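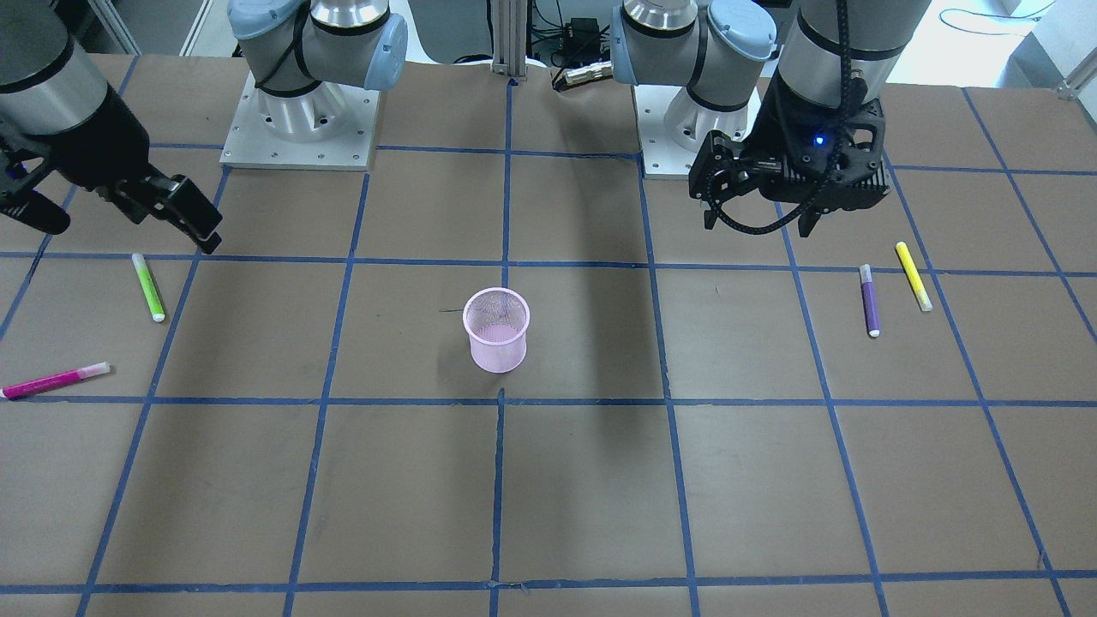 Minutes of the September meeting
Working group on household and shop-floor chores
Place: Nestinow, upstairs room
Start: 2 p.m.

1. Opening

The chair opened the meeting and welcomed the two new members from the packing side. The minutes of the last meeting were accepted with one correction: under item 4, "the drawer was closed by the machine" must read "the drawer was pushed by the machine." It was open by a finger's width when the test ended, and the member who measured it asked that we write it correctly.

2. What is the question of this year

The chair reminded us that the group has to give the Gornell board an answer before winter. The question from the board is short: can machines do the small chores yet, at home and in the shop, and should Gornell pay for any of it? The chair asked that we keep to these words and do not discuss robots in general, as we did in spring for almost the whole meeting.

The representative of the shops said that for her people a chore is something that takes less than a minute and comes back all day. Putting pens back at the counter, turning cans so the label faces front, folding a returned shirt. Nobody is hired for these chores, but everybody does them. The household side agreed with this meaning. They added that at home the things are never in the same place two times, and this is the larger part of the difficulty.

3. Report on tidying a desk

The technical member reported on the marker task. The task is to put felt-tip markers into a mesh cup with two arms. It was chosen because a child of four can do it, and because every office and every cash desk has the same chore.
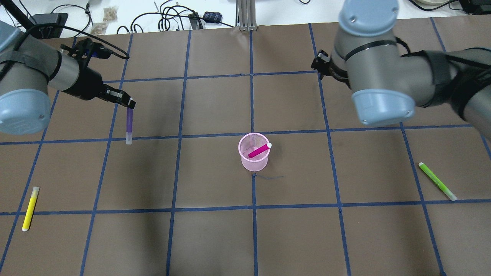

Marker task: purple marker in the gripper, magenta marker in the cup.

He explained what counts. A marker is counted as done when it is in the cup and the cup is still standing. If the cup falls, the whole attempt is counted as failed, also when the markers were inside before. Several members found this rule too strict. The shops asked to keep it, and it stays.

The results were given for 100 attempts. In 40 of them all the markers went into the cup without any help. In 7 the cup fell. In the other attempts at least one marker stayed on the table or rolled away, or a person stopped the arm.

The discussion was long. I write the main points.

The household side asked why the number is so low for such an easy thing. The technical member answered that picking up is mostly good now and that letting go is the weak part. A marker which is held too low hits the rim of the cup. A marker which leans inside the cup takes the place of the next one. A person feels this with the fingers and moves a little, and the machine does not yet do it well.

One member from the packing side said that 40 is a good number compared with two years ago, when we could not complete one full attempt. The representative of the shops said she is happy for the progress, but she cannot put a machine at a counter if it does the work less than half of the time. Both remarks are written here on their request.

It was also asked if the paper and the blue tape grid help the machine. The technical member said the grid is for us, so that we can put the things back in known places between attempts. He does not know if the result changes on a plain desk. The group wants to know this before the report.

4. Report on speed

The same member said that speed was not the goal in these attempts. The shops asked that time is written down from now on for each attempt, together with the time a person needs for the same work. Agreed.

There was a small disagreement about the cleaning up after a failed attempt. At present a person puts all the things back and this time is not counted. The household side said that at home exactly this is the time that matters: if I must stay beside the machine, then I can put the pens in the cup by myself. It was agreed to count it in a separate column.

5. Towels and dishes

The towel test was not done, the table was needed for the markers. It moves to the next meeting.

For dishes, the household side has written a list of things that should be tried first: plastic plates, mugs with one handle, spoons. Glasses and knives are not on the list and the group does not want them at this stage.

6. Letters

Hakim wrote to ask if we can look at their shelf-filling offer. The letter says the machine can "handle all standard goods." The group does not understand what standard goods are. We will ask for a list, and ask if we can bring our own goods to a test.

Rovum invited two members to see their laundry folding work. The group accepts. The visitors are asked to bring one towel and one shirt from home, not ironed.

7. Draft answer to the board

The chair read a first draft: "Not yet for the counter, perhaps for the back room at night, when slow work is no problem and a mistake can wait until morning." The shops want the word "perhaps" to stay. The technical member wants the numbers next to the sentence. The household side asks for its own paragraph, because at home there is no back room. The chair will write a second draft.

8. To do before the next meeting

Technical member: 100 more attempts, half of them on a plain desk, with time written down.
Household side: lend different cups, at least one heavy and one narrow.
Shops: a list of ten chores from the counter, with the most boring one first.
Chair: second draft, letter to Hakim, answer to Rovum.

9. Other

The heating in the upstairs room makes noise. It will be reported again.

The meeting was closed at 4:15 p.m.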